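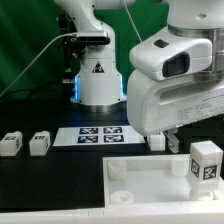
Eight swimmers pulled from rip current at Skarkell Beach

Eight people were pulled from the water at Skarkell Beach this morning after a rip current opened beside the north jetty and carried a group of swimmers past the breakers.

Six of them were taken to the hospital in Dosent. Two were treated on the sand and went home. The county's beach safety office said none of the injuries were believed to be life-threatening, though one man in his fifties was being kept overnight because he had taken in a lot of water.

The first call came in shortly before 9:30 a.m., half an hour before the lifeguard towers were due to open. A woman walking her dog on the jetty saw two teenagers waving and dialed 911. By the time the first truck came down the access road, several adults had gone in after them and were in trouble themselves.

"We had people spread out over a pretty long stretch of water," said the shift supervisor, who was getting the towers ready at the time. "The kids were actually the calmest ones out there. They were floating. It was the people who swam out to help who were worn out."

Three surfers who had been sitting farther down the beach paddled over and reached the group ahead of the guards. They put the two teenagers and an older woman on their boards and kept hold of a fourth person until a rescue sled arrived. The fishing boat Trova, on its way back to the Dosent marina, stood by outside the surf line and took two swimmers aboard over the stern. The remaining two were brought in by guards with rescue cans.

Everyone was out of the water some 10 minutes after the first truck arrived. A Coast Guard helicopter had been requested but was turned back before it got there.

The north end of the beach was closed to swimmers right after the rescue, and red flags went up along the whole shoreline from the jetty to the Bisht Street stairs. The south end reopened at noon with yellow flags. The north end will stay closed until the morning at least.

Surf this morning was running at chest height with a long gap between sets, which can make the water look flat to someone who has just walked down from the parking lot. The beach safety office said a sandbar that had built up near the jetty over the winter broke through in the past few days, leaving a channel that drains hard on a falling tide. Low tide today was a little after 11.

Guards had marked the channel with a sign on Monday's shift report – a move the supervisor said would normally be followed by a second sign on the jetty itself. That sign had been ordered and had not come in.

The county's guards made 263 rescues last season, and more than half of those were at Skarkell. The towers are staffed from 10 a.m. to 6 p.m. Outside those hours there is a single patrol truck for the stretch between the jetty and the state park line, and it also covers the campground.

Whether to open the towers earlier has come up before. A proposal to start at 8 a.m. on warm days was left out of the county budget last year after the parks department said it could not hire enough certified guards to fill the extra shifts. The department said this afternoon that the hiring picture had improved a little and that it would look at the hours again before the summer schedule is printed.

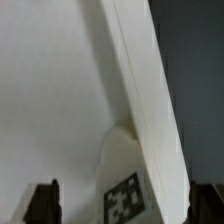 Yoga Rahman said the earlier start should not have to wait for a new schedule. "People are in the water at seven on a nice day. They've been in the water at seven for as long as I've been coming here. The towers should match when people swim." Rahman was on the beach with family when the trucks came down and helped carry a backboard across the soft sand. "It was very quick. You turned around and there were a lot of heads out there, much too far out."

The two teenagers, a brother and sister visiting from out of state, told guards they had been standing in waist-deep water when the bottom seemed to drop away. Their father was one of the people who went in after them. He was among those taken to Dosent and was expected to be released this evening.

The surfers did not want to give their names. One of them had a cut above the eye from a loose board and had it closed with tape at the guard station.

The safety office repeated its usual advice for swimmers caught in a rip. Stay afloat, let the current take you until it weakens, then swim along the beach before you turn toward shore. Anyone on land should call 911 and throw something that floats, and should not go in without a board or a buoy. The office is also asking people to stay at least a block's length away from the north jetty on either side, including for wading.

Parking at the north lot is open, but the footpath along the base of the jetty has been taped off. Fishing from the top of the jetty is still allowed. The junior guard session planned for the afternoon was moved to the south end and went ahead.

Forecasters expect the swell to hold through tomorrow and then drop, with the wind turning onshore late in the day. Guards will check the channel again at first light and decide on the flags after that.

Last updated: 4:50 p.m.

Comments

jettyrat: I fish up there most mornings and that hole has been getting deeper for a couple of weeks. You can see the brown water heading straight out. Glad everybody made it in.

Marla P.: Thank you to the crew of the Trova!! My aunt was one of the two they picked up. She is sore and tired but she is home and eating soup.

sandbar_dave: They talk about the hours every year. Same answer every year too.

K. in Dosent: Is the stretch by the Bisht Street stairs open or not? The flag was red when we left at 1 but the article says the south end is yellow.

jettyrat: @K. in Dosent it was yellow from the stairs south when I drove by. Red on the other side of them.

notalocal: We were there on vacation last summer and had no idea the towers didn't open until 10. A board in the parking lot with the hours on it would help.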